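Household Food Storage
Handout 4: Keeping bread
Instructor: Kayode Obi

Read this before the April session. The part on staling will be on the short test, and the storage notes will help with the home log.

What staling is

Most people think stale bread is bread that has dried out. Drying is part of it, but a loaf wrapped so tightly that it loses no water will still go stale. The main cause is a change in the starch. When dough is baked, the starch grains take up water, swell and go soft. As the loaf cools, the starch slowly packs itself back into a firmer, more ordered form. The crumb gets tough, then crumbly. The term for this in your reading is retrogradation. You should be able to spell it.

The change goes fastest at temperatures a little above freezing. A refrigerator is therefore a poor place for bread you plan to eat fresh, although it does slow mold. Below freezing the change nearly stops.

Heat undoes some of it. A stale slice put in the toaster softens inside for a while, then firms up again as it cools, often harder than before. Reheat only what you are going to eat.

The crust goes the other way. It starts out dry and crisp, and it softens as water moves into it from the crumb. A loaf in a sealed plastic bag keeps a soft crumb and loses its crust by the next morning. A loaf left on the counter keeps its crust a bit longer and the inside dries.

Bread boxes

A bread box is a compromise between the bag and the open counter. It holds in some of the moisture given off by the loaf, and a lid that does not seal lets some of it out.

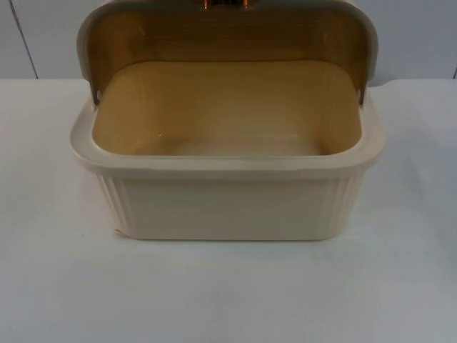
Plastic bread box with the lid open.

Boxes are sold in wood, metal, plastic and glazed clay. The material matters less than the fit of the lid and the amount of bread inside. A big box with half a roll in it does very little, as there is not enough bread to raise the moisture in the air. A box packed to the top gets damp, and mold follows.

Rules for use:

Let homemade bread cool all the way through before it goes in. For a large loaf, allow 2 hours on a rack.
Do not put paper-wrapped and plastic-wrapped loaves on top of one another.
Keep fruit out. Apples and bananas add moisture and pass on their smell.
Keep the box away from the stove, the dishwasher and direct sun.
Empty out crumbs every few days. Wash with warm soapy water, wipe with a little white vinegar, and leave the lid up until the inside is fully dry.

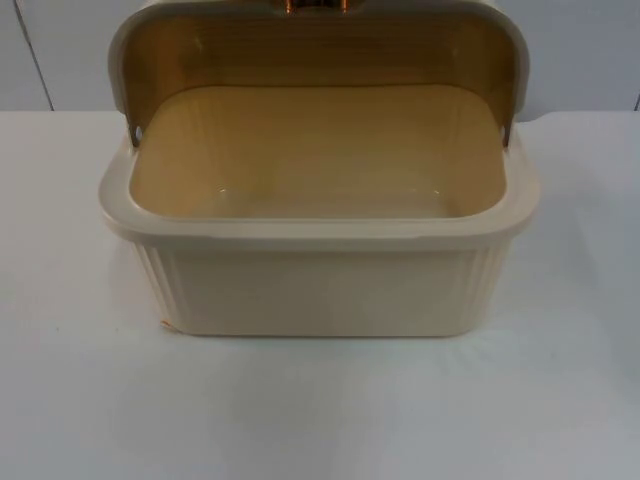
Mold

Mold spores are in the air of every kitchen. They land on the loaf after baking, mostly during cooling and slicing, and they grow when there is enough moisture. Sliced bread has far more open surface, so it usually molds sooner than a whole loaf kept the same way.

Do not cut off the moldy part and eat the rest. Bread is soft and porous, and growth can run well past the colored spot. Throw out the loaf, and do not sniff it first. Then wash the box before new bread goes in.

Sourdough tends to resist mold longer than plain yeast bread – the acids in it slow the growth. Rich breads with fat or sugar stay soft longer, but they are not safe from mold.

Freezing

Freeze bread on the day it is baked or bought. Slice it first, press the air out of the bag, and write the date on it. Slices can go straight into the toaster. Thaw a whole loaf in its wrapping at room temperature so that moisture stays with the bread.

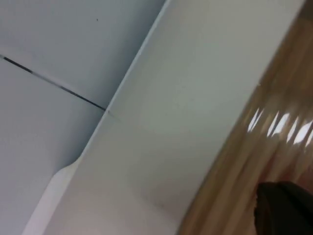 What should I do with a loaf that is stale but has no mold?
Use it for crumbs, croutons, French toast or bread pudding. Stale bread takes up liquid without falling apart, and many of these recipes work better with it than with fresh.

Home log

Buy or bake one plain white loaf and cut it into 4 equal pieces. Keep one in a plastic bag on the counter, one in a paper bag, one in a bread box or lidded tin, and one in a bag in the refrigerator. Press the crumb with a finger each morning and note how firm it is, how the crust feels, and any spots. Stop when the first piece shows mold. Do not taste the pieces.

Bring the log to class. The staling chart is on page 94 of the course reader.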